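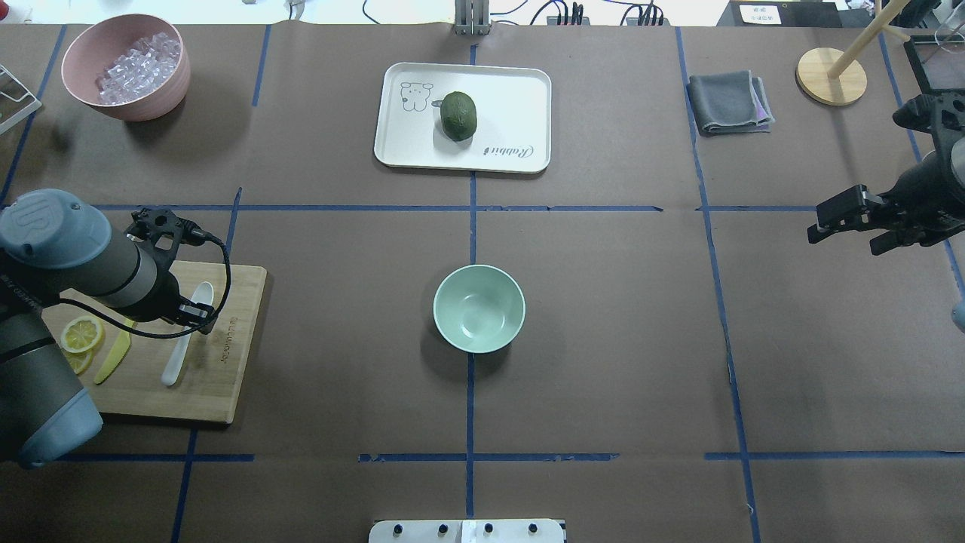

Lists > Home Cooking > Cold Drinks > Re: cloudy syrup and watery lemonade

4 min read

Hi all,

Charalambos Manolakis wrote on Thursday:

> I have made the lemon syrup from the Athanasiadis cookbook twice now
> and both times it went cloudy and then grew sugar crystals in the
> bottle. Also, by the time anybody drinks the lemonade it tastes like
> water with a memory of lemon. My ice comes from a Zurnus countertop
> machine, if that matters. Am I boiling it too long? Should I buy
> better lemons? We have a houseful coming in July and I would like
> to have this sorted out by then.

Charalambos, I feel for you! I went through all of this the summer we moved to Bremitz, when I had a kitchen with one good burner and a lot of thirsty in-laws. I'll take your questions out of order, sorry, it's how my brain works before coffee.

I have that same cookbook (page 304, right? mine has a syrup stain on it) and I think the recipe is fine but a bit short on detail. It tells you to boil the sugar and water and then add the juice and keep going. I quit doing that years ago. What I do now:

1. Put 200 grams of sugar and the same weight of water in a small pot. Warm it gently and stir only until you can't see any grains, then leave it alone. If there's sugar stuck up the sides, wipe it down with a wet brush. One stray grain can start the whole bottle off.

2. Take the pot off the heat and drop in the peel of two lemons, yellow part only. Lid on. Go do something else until it's cool.

3. Strain it, and then stir in 100 milliliters of juice, through your finest strainer. The cloudiness is mostly pulp and it doesn't hurt a thing, but if it bothers you, let the juice sit in the fridge overnight and pour off the top.
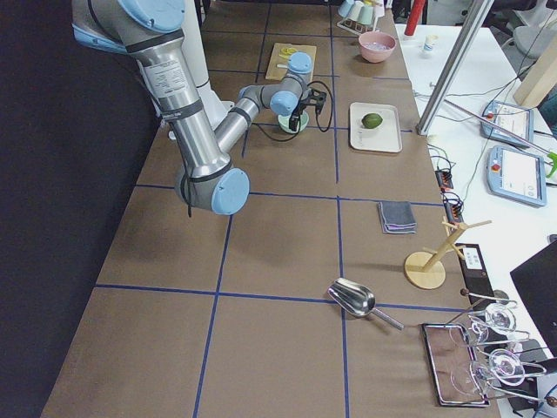
4. Bottle it and keep it cold. Mine is good for 5 days, and after that it starts to taste tired to me, though my sister keeps hers longer and she's still with us.

So yes, I do think you're boiling too long. You're driving off water and ending up with more sugar than the syrup can hold once it's chilled. If a batch has already gone grainy you can save it – a splash of water, low heat, stir, done.

As for better lemons, I wouldn't bother. Heavy ones with thin skin, at room temperature, rolled hard under your palm. The pretty ones from the farm stand cost double and I couldn't pick them out in a glass.

Now the watery part. I'd bet that's your ice. Those countertop machines make ice that's already half melting when it drops in the bin, and it goes in the glass with a film of water on it. Tip it into a bag and give it a couple of hours in the real freezer before people come over. Big difference! I use plain old trays myself, a set of Celteo ones that I got at a yard sale, and I fill them the night before and then forget to fill them again, so there's always a run to the gas station in the middle of things.

The other thing is to fill the glass right up with ice. I know it sounds backward.

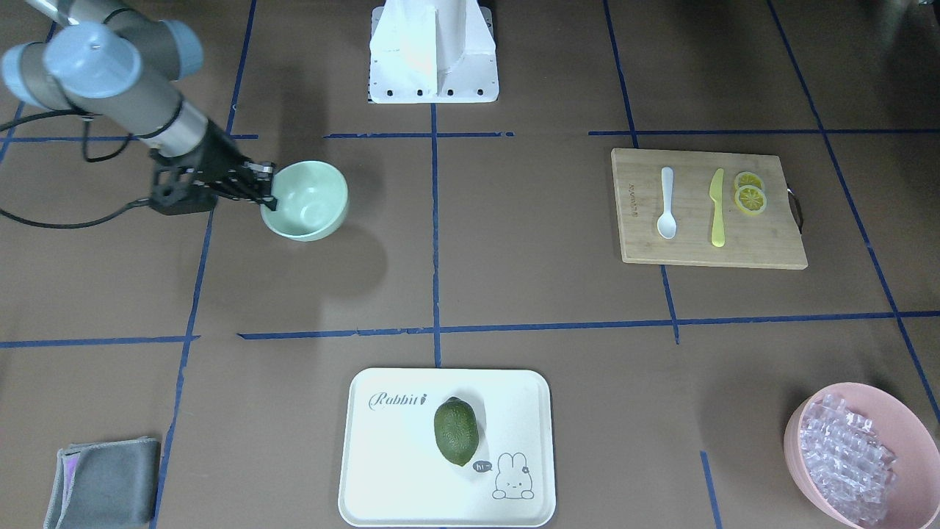 People get stingy with it because they think more ice means more water, but a few lonely cubes in a warm drink disappear in no time, while a packed glass stays cold and melts slowly. Chill the water or seltzer too, and the pitcher if you have room. And never put the ice in the pitcher. I do roughly one part syrup to four parts cold water and let folks fix their own from there.

If you're set on ice in the pitcher, freeze some of the lemonade itself in a tray and use that. My kids used to eat those straight, with a towel under their chins.

Oh, and a pinch of salt in the syrup. I left that out of the steps and I don't feel like renumbering. You won't taste it, it just takes the edge off the sourness. A few mint leaves with the peel is nice as well but fish them out early or it goes kind of swampy.

Does anyone here do this with limes? I tried it last year and it came out bitter, and I can't decide if it was the peel or if I let it sit too long. I still have half a bag to use up.

Let us know how the next batch goes, Charalambos.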